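Gripper won't let go of the light string – force reading stuck?

rchryso
Left arm on our two-arm bench setup keeps faulting on the tree job. It takes the end of the fairy lights, starts the wrap, then at release the controller still reports a grip and the arm pulls back anyway. Tree went over twice in 20 runs. I blame the Mosteck force sensor. Wrist view from the left arm:

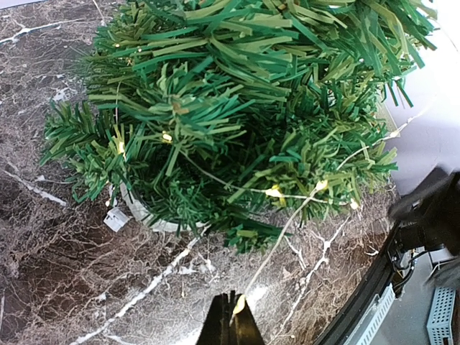
Reply 1 – Hina Jatoi
Doubt it's the sensor. Your finger has a groove down the middle and you're handing it thin wire. Did you check for a snag before blaming Mosteck?

Reply 2 – kukgate_al
Sensor drift is real, though. Mine read 8 newtons with nothing in the fingers. Re-zero it open, then run it again.

Reply 3 – Hina Jatoi
Fine, but drift doesn't explain why the arm moves while it thinks it's holding something. That's a missing interlock. I'd fix that first, and keep hands out of there until it's done.

Reply 4 – rchryso
Re-zeroed. Failed again on run 27. Release timeout was set to "continue" in the config, so Hina has a point there. Not sold on the groove.

Reply 5 – Agnes C.
One failure after a re-zero proves nothing either way. Tape over the groove and post the log.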